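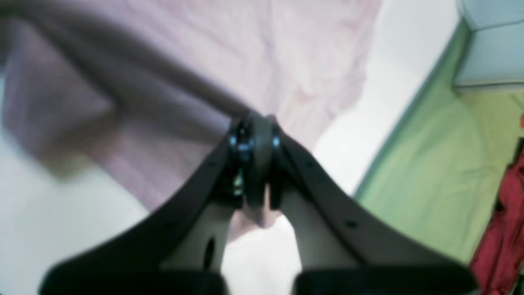

Linen and uniform returns: changes from May

The Orport site switches to the new textile returns process in May. Teltholm will collect from the loading dock at 6:30 a.m. in place of the afternoon run. Anything tagged after that time goes out with the next collection.

Bags are limited to 40 litres. The older, larger bags exceed the lift limit when full and will be left at the dock. Replacement bags are in storeroom 108, on the shelf left of the door. Sign the sheet when you take a roll.

Sort by fibre before colour. Cotton and cotton-rich items go in the white-tagged bags, polyester blends in the grey. The two are laundered on separate programs, and a mixed bag is charged at the higher rate. Fibre content is printed on the side-seam label.

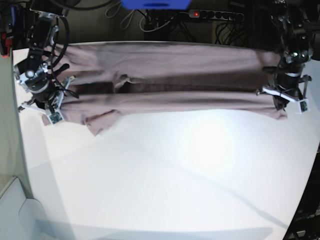
Items with no legible label go in with the blends. Renata Bravo compared the last quarter's invoices against the tag records and found that mixed bags made up most of the surcharges. The rest were late tags, which the earlier pickup should make easier to trace – each tag now carries the shift code as well as the unit number.

Stained items need a yellow slip, filled in with the type of stain if known. Do not pre-treat with bleach. It sets some protein stains and weakens the dye on coloured garments.

Staff shirts follow the same route. Turnaround is three working days, so anyone on a two-shirt allocation should ask Valentin Matei for a third before the changeover. Worn collars and split seams are replaced on exchange; bring the old shirt to the counter. 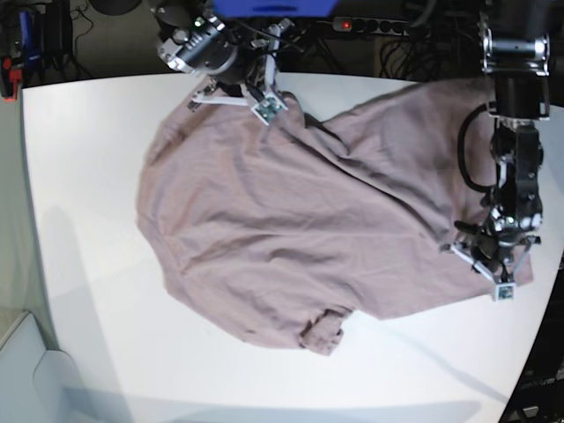 A cotton-type T-shirt in dusty rose.

Tag printers on levels 2 and 3 have been updated. If yours still prints the old format, restart it once, then call Chak-lun Yuen.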